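Spare Room Gallery - The Cisternas Street House, Upstairs

Welcome back, and thank you to everyone who wrote in after the kitchen pages! Quite a few of you asked to see the upstairs next, so I've spent the better part of October folding, airing and generally fussing over the small bedroom so that it was fit to be looked at. It's a plain little room and I've tried to keep it that way. I like a guest to be able to put a bag down and know at once where everything goes.

A few words about the bedding first, because that's what most of the letters were about. I used to be a great one for bedspreads and throws and a heap of cushions that had to live on the floor every night. Then my sister-in-law came for a week and very politely asked if she could put them all in the closet, and I've been cured ever since. Now it's one good sheet, two pillows, and a quilt that stays folded away until the nights turn cold.

The pillowcases were a lucky find at the Pernerley market, in a box at the back of a stall that mostly sold lampshades. They'd been marked down and I paid 18 dollars for the pair, and I carried them home feeling as though I'd won something. I wash them cool and iron them a little damp on the wrong side, and the edging has kept its shape through a whole summer of visitors.

As for the sheet, I went back and forth for ages between white and gray. White looks lovely for a day - and then somebody sits down on it in garden trousers. Gray it was, and I've never been sorry. Pull it tight from the far side first, smooth it with the flat of your arm, and let it hang down to cover the side of the base.

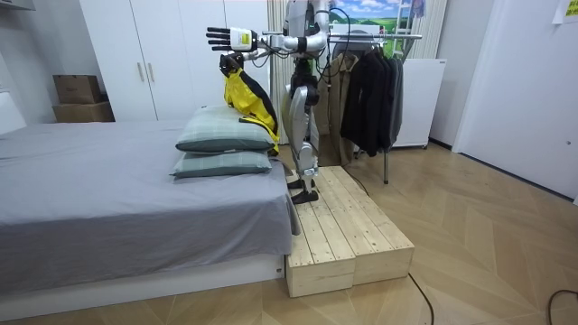

The pine I've left unfinished for now. I had a tin of Dultico oil all ready on the landing, and then I got used to how pale the wood was and couldn't bring myself to open it. It may well darken on its own over the next few years, and if it does I'll be perfectly happy with that too.

Next time I'll take you along the passage to the linen closet, where the shelves are finally up and there's a great deal of lavender. If you'd like the name of the Pernerley stall, drop me a line and I'll look out the card - it's in a drawer somewhere with the spare curtain hooks.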